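Moving out of a rented office: how much patching is enough?

kakwood_tenant
Posted 2025-10-19
Our lease with Drelon is up and they want the place back "as received." It has been five years. I have a tub of filler, 30 sheets of sandpaper and no talent.

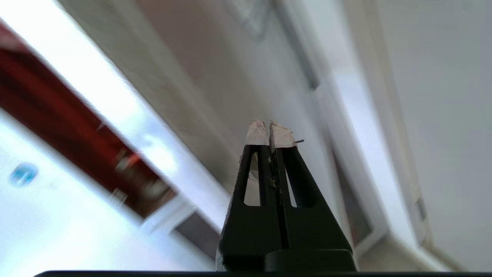 Deposits are a funny thing, you hand one over and then spend years avoiding drywall screws. I'm wondering about wear items too. Those fingertip pads have off-white wrapping that's gone crumpled and frayed, and if walls were judged like that I'd owe Drelon 300 bucks before lunch. So what counts as normal wear?

MyrtleP
Small scuffs count. Holes don't. Read the lease.

kakwood_tenant
I did read it. It says "reasonable" 

four times. One small grayish mark by the window, is that reasonable?
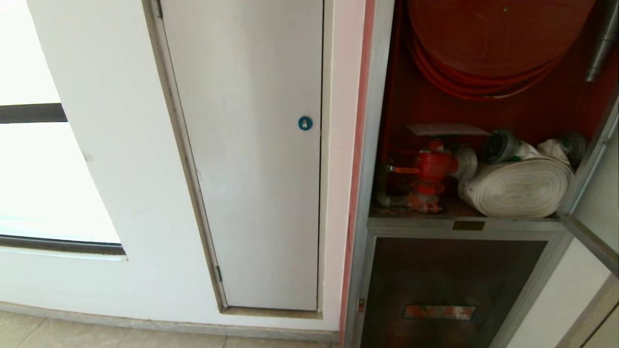 Jaxon Lemieux says leave it alone, a fresh white dab on old white paint looks worse than any scuff. He lost 100 dollars that way in May.

MyrtleP
Disagree with Jaxon. Paint the whole wall, corner to corner.

kakwood_tenant
With what color? The can in the closet says Ninov 273 and has set solid. 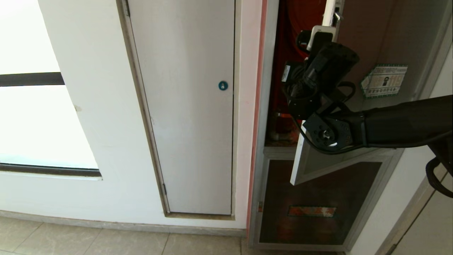

Re: locks and keys

schumacher_fan
Forget paint – they get you on keys. Find every one.

kakwood_tenant
Define every. I have a jar.
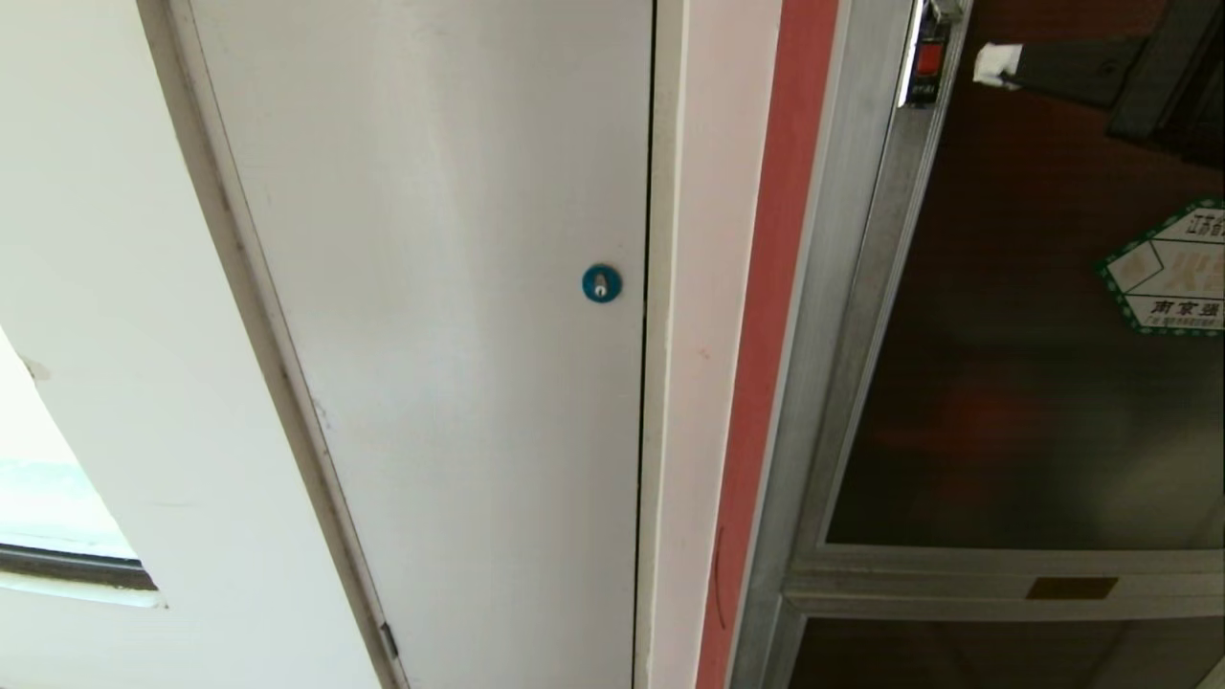

Half of them fit nothing I've met. I'll hand over the jar and let Drelon sort it out.

MyrtleP
Get a receipt for the jar.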